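Tureo Bin Cell: Set-up and Care Guide
Section 4. Setting up the bin and checking the arm
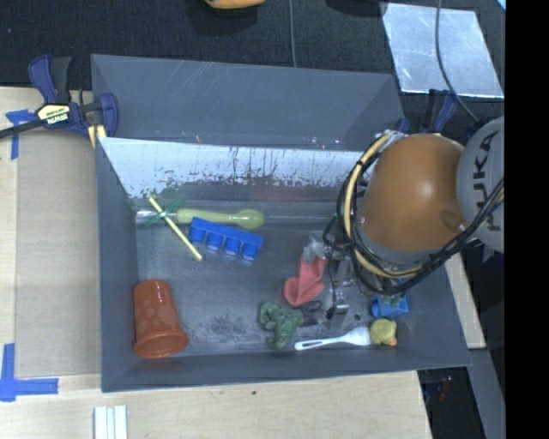

Read this section through once before you start. It covers seating and clamping the bin, dressing the cables on the arm, loading the objects, and the checks to make before an unattended run. Gripper calibration is in Section 5. Network and logging are in Section 7.

Allow an hour the first time. If the bin has only been taken off for cleaning and goes back in the same place, steps 4.2 and 4.5 are enough.

4.1 Before you begin

1. Stop the running program and move the arm to the PARK position from the pendant.
2. Press the emergency stop and hang the lockout tag on the pendant hook.
3. Check that the gripper is open and holding nothing.
4. Take out the objects by hand and put them in the tote.

CAUTION: Do not reach into the bin with the arm powered, even in slow mode. The fingertips can close without warning if the gripper controller restarts.

4.2 Seating and clamping the bin

The bin is held down by bar clamps. It must not shift when the gripper pushes against a wall, and it will be pushed many times a day.

1. Wipe the tabletop where the bin will stand. Grit under the bin lets it rock.
2. Set the bin down with the tall sloping panel at the back.
3. Line it up with the pencil marks on the wood. If the marks have worn away, use the drawing in Appendix B and draw new ones.
4. Fit the clamps by hand, one at a time, until the pads just touch.
5. Tighten each clamp a little, then go back to the first and finish. Tightening one all the way before the other pulls the bin out of line.
6. Push on the front wall with the flat of your hand. If the bin moves, loosen everything and start again from step 3.

Note: Keep the clamp bars pointing away from the arm. A bar that sticks out over the bin will be hit sooner or later.

Note: Madigan kits shipped before March came with short pads. These slip on a sloping edge. Ask Lieven Smits for the longer ones.

4.3 Dressing the cables

The gripper cables run outside the arm and need enough slack to follow the wrist through its full turn. Too little slack pulls connectors out. Too much and the loop drops into the bin and drags objects with it.

1. With the emergency stop still pressed, look over the whole length of the bundle for nicks, flat spots and shiny rub marks.
2. Check each tie. Replace any that have gone brittle. Do not pull ties so tight that they dent the cable.
3. Leave one open loop at the wrist joint cover. It should lie loosely around the cover and not be strapped to it.
4. Check the thin wires at the gripper separately. They fail before the thick ones do.
5. Release the emergency stop, select slow mode, and turn the wrist from one limit to the other while a second person watches the loop.
6. Lower the gripper to the four corners of the bin in turn. The loop may brush the top of a wall, but it must not catch.

CAUTION: If the loop catches, stop and back the arm out along the path it came in on. Do not turn the wrist to free it.

4.4 Setting the floor height

Set the floor height again whenever the bin has been moved, the fingertips changed, or the floor has become badly scuffed.

1. Empty the bin.
2. In slow mode, bring the closed fingertips down over the middle of the floor until a sheet of office paper drags but still slides.
3. Press STORE on the pendant.
4. Repeat at the four corners. The Faden controller fits a plane to the five points and reports the worst error.
5. If it reports FLOOR UNEVEN, check for grit under the bin and repeat 4.2.

Scratches and dark marks on the walls and floor are normal wear. Replace the bin if there is a crack, or a groove deep enough to hold a fingernail.

4.5 Loading the objects

1. Pick a mixed set. Include something soft, something thin, something clear or shiny, and a few pieces with holes or handles. Kitchen utensils, cups and small toys all work well.
2. Drop them in from just above the rim and leave them where they fall.
3. Take out anything that is taller than the walls or that has split into sharp pieces.
4. Change the set after 500 grasps, or sooner if the same object is picked again and again.

Note: Cloth items shed lint into the finger joints. Clean the joints with a dry brush every 100 grasps when cloth is in the set.

4.6 Checks before an unattended run

1. Run the TRIAL program. It makes 70 grasps at reduced speed and then parks.
2. Stay within reach of the emergency stop for the whole of the trial.
3. When the arm has parked, press the emergency stop and check the clamps again. They often take another quarter turn.
4. Look for objects that have landed outside the bin. One or two is acceptable. If there are more, lower the release height by one step and run the trial again.
5. Enter the result in the cell log with your initials.

If the arm stops with fault 2592, the wrist has met more force than it expected. The usual cause is a long, stiff object wedged between the fingers and a wall. Press the emergency stop, remove the object, and clear the fault from the pendant. If it comes back with the bin empty, repeat 4.4 and then call Faith Waweru before running again.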